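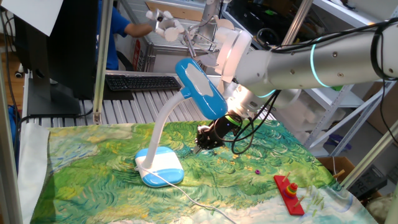 Gripper parked over the cloth at the Darnmont cell, with the ring toy and desk lamp set out below.

Cadi Lougher resets the arm every 400 cycles. She checks the cable loops first, then the gripper screws, then the sensor bracket. A loop that is too tight pulls on the wrist and shifts the zero point.

The fingertip pads are changed at 1000 cycles. Eifion Powell used to wait longer, until rings began to slip in July. Zeroing takes 4 minutes and is done with the arm unloaded.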